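Looking after old books at home

Most second-hand copies of the Greek and Latin authors were printed as school editions, with cheap cloth and cheaper glue. They last well enough if you keep them away from heat, damp and direct sun. These are the things I do with mine.

Shelving. Stand books upright, snug but easy to pull out. Grip a book by the middle of its spine, never by the top. Anything too tall for the shelf should lie flat, with no more than two in a pile. Leave a finger's width behind the row so air can move.

Dust. Hold the book shut and brush along the top edge, away from the spine, with a soft paintbrush. Do this before you open it, or the grit works its way down between the pages.
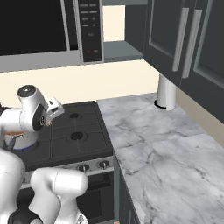 Musty smell. Put an open tub of bicarb soda in the bottom of a lidded plastic crate, stand the books on a rack over it and close the lid. Check after a week. My Hiltcombe Ovid needed three goes. Don't sprinkle the powder on the paper - it gets into the gutter and stays there.

Pencil notes. Think before you rub them out. Natalina Fontana gave me a Virgil full of some student's scansion marks, and I use them more than the printed notes. If they have to go, use a white vinyl eraser and work from the gutter towards the outer edge.

Loose hinges. Run a little PVA down the hinge on a knitting needle, close the cover, put baking paper on both sides and leave it under a weight overnight. No sticky tape, ever. It goes brown and takes the print with it. Anything really old, such as a 1626 Tacitus, should go to a binder and stay out of your hands.

Mould. Bag the book straight away and keep it apart from the others. Once it is dry, brush it off outdoors with a mask on.

I go over the whole lot each October, before the humid weather sets in. The Rusthorpe dictionaries get done first as they sit on the bottom shelf.

Last updated 15/09/2019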